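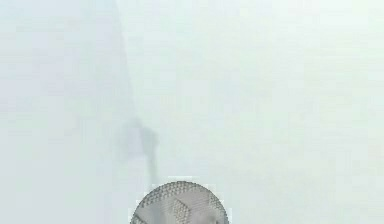
Simulated runs should go through the same sign-off as real ones, full stop! Our Ernton checklist says something must be sharp enough to check against, and with that dotted disc I'd pass it, haze and all.
Hernán Llanos, June

Masson17: Disagree. Pale grey and a dark blur everywhere else? Rule 4 at Bolley is reject and re-render.

ralteck_fan: Love the rule, but Bolley binned 141 of 300 runs that way. Log it, flag it, keep it.

Last updated: June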